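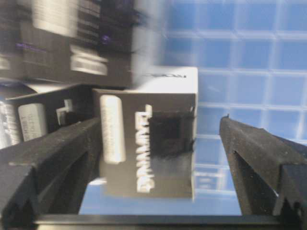 Fekgate tool library reopens with longer hours and a bigger repair bench

Good news for anyone in Fekgate with a wobbly chair or a lamp that won't switch on. The neighborhood tool library on Conceição Street is open again after its winter break, and it has come back with more shelves, more tools and a repair bench long enough for several people to work at once.

The library closed its doors in January so the floor could be replaced. The old one had sagged near the back wall for years, and anybody who tried to roll a table saw across it knew all about that. The new floor is level, the lights are brighter, and the front counter has moved closer to the window so that people returning tools no longer have to squeeze past people picking them up.

Members can now borrow from a collection of 1637 items, everything from tile cutters and pipe wrenches to a cider press that gets booked solid every fall. Yard tools are still the most popular by a long way. If you want the good hedge trimmer on a spring weekend, reserve it early!

The biggest change is the repair bench. It used to be a folding table that came out once a month. Now it's a permanent spot with its own power outlets, clamps, soldering irons and a drawer full of odd screws that people have been donating for ages. Anyone can bring in a broken household item and get help fixing it, member or not. Toasters, fans, radios, zippers, bike lights and toys are all welcome. Microwaves and anything that runs on gas are not, for safety reasons.

Part of the money for the work came from Zovisero, the hardware store across the street, which gave 2000 dollars and a very solid vise. The rest was raised at the fall street fair, mostly through pie. Jivis, the bakery two doors down, has promised coffee for the first few repair nights too, and anyone who has tried their cinnamon rolls will hope that a tray of those comes along with it.

Opening hours are longer as well. The library used to shut at 4, which was hard on people with day jobs. It will now stay open into the evening on Friday, with the repair bench running the whole time. Morning hours stay the same as before.

A yearly membership costs 40 dollars and covers everyone living at the same address. You'll need a photo ID and something with your address on it, such as a phone bill. Most tools can be kept for a week and renewed once if there isn't a waiting list. Late fees are small, but please do bring things back on time – somebody down the block is probably waiting to sand a deck.

The library is also looking for a few items to fill gaps in the collection. At the top of the list are a working sewing machine, a long extension ladder, and hand planes in any condition (rusty ones are fine, there are people here who love cleaning those up). Donations can be dropped off at the counter during open hours. Please don't leave them on the step overnight, as a very nice socket set got rained on last year.

Classes start up again next month with basic drywall patching, followed by knife sharpening and a beginner's session on fixing a leaky faucet. Sign-up sheets are at the front counter, and the drywall one is filling up fast.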